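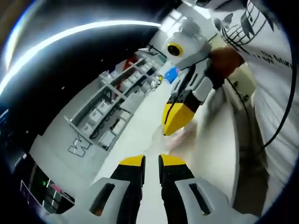 Thin black cable looped along the side of a hand-held gripper. A further black cable hangs beside the shirt.

Reference > Workrooms > Wiring and leads > Cable slack

Print this article | E-mail this article

Cable slack

Cable slack is the length of a cable beyond what is needed to join its two ends by the intended path. The term covers power cords, data cables, audio leads and hoses of similar flexibility. Slack may be planned, as in a service loop, or may be left over when a cable of fixed length is used over a shorter distance. In workshops, studios and shared workrooms most slack is of the second kind.

Terminology

Slack that is stored in a fixed place is called a service loop or, in older shop usage, a bight. Slack that moves with a tool or a person is called working slack. Slack lying on a floor or bench with no fixed position is loose slack, and where several loose lengths cross each other the result is a tangle. A cable pulled straight between its ends has no slack and is said to be taut, although some catalogs reserve that word for cables carrying a mechanical load.

The terms "excess" and "surplus" are sometimes used for the same thing. Ebbe Moen, in the Bruslow handbook of bench wiring, uses "excess" only for length that can be removed by fitting a shorter cable, and "slack" for length that has to remain.

Working slack

A lead attached to a hand-held object needs enough working slack for the full reach of the arm plus the turning of the wrist. The usual arrangement has two parts: a small loop at the object, which takes up rotation, and a longer hanging section, which takes up reach. The loop is best formed along the side of the object, away from the grip. If it passes under the fingers, the hand tends to bend the cable at the same point each time and the conductors fail there first.

The hanging section may be left free in front of the body, carried over the shoulder, or clipped to clothing at the back of the waist. A free section in front is the simplest but can catch on drawer handles and the corners of benches. Carrying the cable over the shoulder keeps it out of the work and puts a light, steady weight on the connector. A clip transfers that weight to the clothing. Knit fabrics, including ordinary T-shirts, stretch under a clip, and a belt or apron string is the better anchor.

Where the object is used at a fixed bench, Moen gives around 400 mm of free cable beyond the longest reach as sufficient. Longer allowances are common when the user stands and sits by turns, because the height of the hand changes as well as its distance.

Loose slack

Loose slack collects where equipment stands close to its supply and the cables are longer than the gap. Desktop equipment is typical. The cords leave the rear or side of the housing, drop toward the nearest free surface and settle there. When a second device is added, its cords are laid over the first. Removing the lower cable then requires moving the upper one, and in practice it is often pulled through, which tightens the crossings.

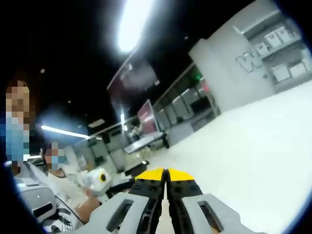
Black cables lying in a tangle next to a white, boxy machine. Strip lighting overhead, at left.

Color affects how easily a tangle can be sorted. Black jackets are standard for many power and data cables, and in a group of black cables the individual runs can be followed only by touch or by moving one end. Under strong overhead lighting the upper surfaces shine and the gaps between them look darker, so that separate cables may read as a single mass. Tape flags or colored sleeves near both ends remove most of the difficulty. Flags at one end only are of limited use.

Hazards

Loose slack on a floor is a trip hazard wherever people walk. On a work surface the main risks are snagging and the displacement of light objects. A cable caught by a sleeve or by a chair arm can drag a device over the edge before the connector releases. Locking connectors increase this risk and friction-fit connectors reduce it.

Heat is a separate matter. A power cable that is tightly coiled cannot give off heat as well as one laid out straight, and a cord on a drum should be fully unwound before it is used near its rated load. Low-power data cables are not affected to any practical degree.

Sharp bends damage cables of all kinds. The minimum bend radius is normally stated by the maker as a multiple of the outside diameter. It is larger for a cable that flexes in use than for one that is bent once and left.

Storage of slack

Several methods are in general use.

Figure-eight. The cable is laid in alternate loops that cross at the center. Each loop cancels the twist of the one before, and the cable pays out without kinks. It takes more bench area than a round coil.

Over-under coil. Alternate loops are turned in opposite directions and stacked as a round coil. The result is compact and free of twist, but if an end is passed through the coil a row of knots forms when it is pulled out.

Elbow wrap. The cable is wound around the hand and elbow. Each turn adds twist in the same direction. The method is quick and is discouraged for anything other than rope and cheap extension cords.

Tray or basket. Slack is dropped into a tray fixed under the bench. No coiling is required. The Stikia pattern tray has an open front edge so that one cable can be lifted out without disturbing the rest, while the Diệp pattern is closed on all sides and holds more.

Hook-and-loop straps are preferred to plastic ties for any coil that will be opened again. Plastic ties drawn tight can deform the jacket, and their cut ends scratch.

Estimating length

The length needed is measured along the path, including every vertical drop, and working slack is then added. Máté Virág compared measured paths with the cables fitted in the Pravska workrooms, taking a sample of 100 leads, and found that the vertical drop from the bench top was the part most often left out of the estimate. Users who had left it out tended to replace the short cable with the longest one in stock, which moved the problem to the floor.

For bench equipment that stays in place, 2 m is a common supplied length and is frequently more than the position requires.

See also: Bend radius; Cable tray; Service loop; Strain relief

Article last revised October 26, 2025

Print this article | E-mail this article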